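Why Is Brown Not in the Rainbow?

Hi, I'm Ningsih, and I have a question that bugged me for most of second grade. Red is in the rainbow. So are orange, yellow, green, blue and violet. So where is brown? It's the color of mud, toast, bears and my old school shoes, and it doesn't get a stripe!

I asked my teacher back in Flodthorpe and she told me to go home and mix some paint. So I did. I got brown all over the kitchen sink, and I'm going to tell you what I found out (and a bit I only learned when I was grown up).

First, the paint part. If you mix red, yellow and blue, you get brown. You can also start with orange and add a tiny dot of black. Go slowly with the black — it takes over fast. My first try looked like a wet road.

Now the strange part. Brown is really dark orange! When a thing sends a lot of orange light to your eyes, you call it orange. When it sends only a little, and the things near it are brighter, your brain says "brown" instead. Your brain is always comparing. It looks at one color, then peeks at the neighbors before it makes up its mind.

That's why you'll never see a brown flashlight beam. If you shine an orange light in a dark room, there is nothing brighter next to it, so it just looks orange. A rainbow is made of light too, and it glows against the sky, so brown never gets its turn.

Want to try it? Find a piece of brown cardboard and roll up a sheet of black paper to make a tube. Ask a grown-up to shine a bright lamp on the cardboard while the rest of the room is dark. Close one eye and look through the tube so you see only the cardboard and nothing around it. Does it start to look more orange? Mine did, but my brother said his stayed brown, and we argued about it until dinner.

Then go on a brown hunt around your house. Look for reddish browns, yellowish browns and the pale kind that is nearly tan. I got to 100 one rainy August and then I ran out of house.

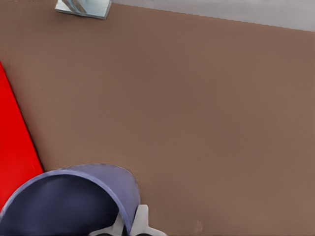

A tan-brown tabletop with pale gray beyond it. Would you call this one brown or tan?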